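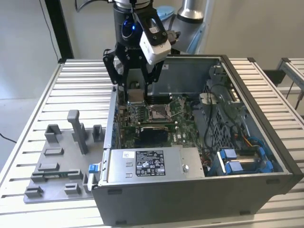

Progress Report No. 3, page 1

June
By Atieno Rugemalira
2 min read

The Sarncombe evening repair classes are now halfway through their second term, and I'm so pleased with how it's going! We planned for 28 learners and enrolled 32, which meant adding a second session on Tuesday (the library kindly let us stay until nine). Your grant paid for the extra hours, plus the new hand tools.

Surachet Chaimongkol teaches the computer course. His group has moved on from opening up old desktops to swapping memory and power supplies, and a few people have started bringing in machines from home. Misaki Yokoyama runs sewing and mending, still our fullest class, with a waiting list for the fall.

Spending stands at $599 on tools and $174 on printing and tea. The printing went over because we redid the handouts in larger type after several learners asked. I'd like to move the unspent travel money across to cover it, if you're happy with that.

One thing is behind. The bicycle course hasn't started, as we lost the shed at Gundov Street in the spring. Ghada Karam has looked at two other places and liked the one next to the bakery, so we hope to sign for it before the next report. She'll send you the rent figures separately.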